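Stokstead in February, and what I brought home

I've wanted to see the returns workshop at Stokstead ever since a friend mentioned they ran open days, and I finally got a place on the February one. What a morning! It's in a low building out on the Ketton road, easy to miss, and you sign in at a counter that still has the old joinery firm's name painted behind it.

Noel Fajardo took us round. He has been there since they mended radios and little else, and he will happily stop the whole group to show you a hinge. We began in goods-in, where 446 parcels had come in that week, then went through to the battery room (ear defenders on, though I never found out why) and on to the cleaning benches, which smelt of oranges. They use a lot of soft brushes. I bought the same sort on the way home.

The shelving is by a firm called Pacheco and it slides along the floor on a rail, so one wall of stock can be rolled up against the next. We all had a go. I had two.

My favourite part, though, was the small-sorting tables. I had expected trays of screws and instead it was earbuds — little white ones, with their charging cases, all of it kept apart by colour. Cases go in a yellow bin, buds go in a divided tray with a blue side and a red side, and the table itself is plain beige with nothing fancy about it. It's such a simple way of working and I could have watched it until lunch. White buds on bright red are so easy to spot! I lose mine on a cream duvet every single night.

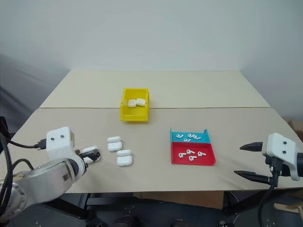 Noel told us the bench can get through 400 cases on a good day, and that pairing is the slow bit, as a left bud from one make will often sit quite happily in the wrong case. They log everything in a system called Prorelier, which everybody grumbled about in a fond sort of way.

Tea was at eleven, with very good flapjack. Places are limited to 50 and the tour takes 2 hours, so wear comfortable shoes, and park at the Ketton end if you can because the yard fills up early. I've already put my name down for the next one.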